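About Halliday Karate

Halliday Karate is a traditional karate school with one permanent dojo in Halliday Street and a junior section, Totside, which trains in the smaller hall at the rear of the same building. The school is run as a members' club. Its training year starts in September.
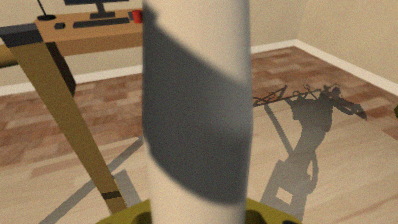
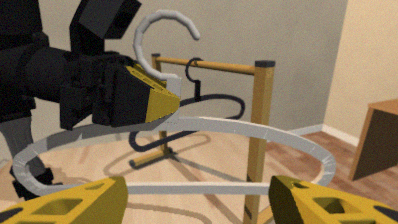
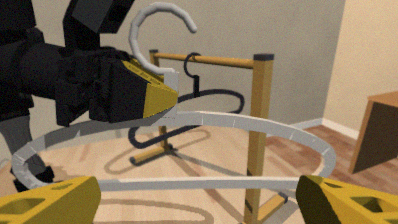
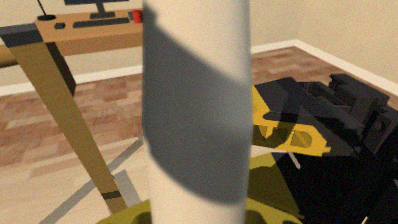

Computer renders: a white cylinder in the first and last, a clothes hanger in the second and third.

History

The school was started by Anahera Dunstan, who had trained in Goju-ryu for 15 years before opening her own class. The first class had three students and met in a church room with a tiled floor. Training moved to the present address when the lease on the upper floor became available. The church room is still used once a year for the members' meeting.

Tayla Prendergast joined as a brown belt, took her first dan at the club and is now the senior instructor. She wrote the current grading syllabus, which replaced a set of handwritten sheets. Anahera Dunstan remains chief instructor and takes the dan grade class.

What we teach

The style is Goju-ryu. Classes are divided between kihon (basic technique), kata (set forms) and kumite (partner work). In the beginners' class most of the time goes on kihon, and kumite is limited to fixed one-step drills without contact. Free sparring starts at 5th kyu and requires mitts, a gum shield and shin pads. Adults who do not wish to spar may grade as far as 1st kyu without it.

Supplementary training with weights (hojo undo) is taught to green belts and above. The club holds a small set of stone levers and gripping jars for this. They are kept in the store and must be signed out.

Sanchin kata is taught from 6th kyu. It is tested at every grade from that point on, including dan grades.

Gradings

Gradings are held three times a year. A student may enter when the instructor has signed the grading card and the minimum number of classes has been reached. For the first belt this is 42 classes. The number for each later grade is printed in the syllabus.

The test is taken in front of two examiners, one of whom comes from outside the club. Results are given in writing. A student who does not pass receives a note of the parts to be repeated and may enter again at the next grading – only the failed parts are retested, provided the gap is no longer than one grading.

Dan gradings are arranged separately. Candidates should expect to give notice a full term ahead.

Totside

Totside is the section for children under eight. Classes are short and are taught by two adults, at least one of whom holds a dan grade. The content is balance, falling, stances and simple blocks. There is no partner contact and there are no competitions. Children move to the junior class when they can follow a full-length lesson, usually after their eighth birthday.

Parents may watch from the bench by the door. Shoes are left in the corridor.

Competition

Competition is optional and does not count towards grading. The club enters kata and kumite squads in regional events and runs one event of its own, the Remar Cup, which is open to kyu grades from any style. Entries for the Remar Cup are capped at 400. Kata is judged by flags in the early rounds and by points in the final.

Members who compete are expected to help as table staff at one event each year.

The dojo

The main floor is sprung timber with removable mats at one end. There are changing rooms on both floors. Drinking water is available on the ground floor only. The stairs are steep, and members who cannot use them can train in the rear hall by arrangement with the instructor.

Suits and protective equipment can be ordered through the club. We supply the Ado range in children's and adult sizes. Beginners may train in loose clothing for the first term – a suit is needed from the first grading onwards.

Instructors and safety

All instructors hold current first aid certificates and background checks. Assistant instructors are brown belt or above and do not take a class alone. Injuries are entered in the book kept at the desk, however minor.

Joining

Two trial classes are free. After that, new members complete a membership form and a health form, and pay the licence fee, which includes insurance for the training year. Fees are paid termly. Membership questions go to Tayla Prendergast, who is at the desk before each adult class from 6.30 pm.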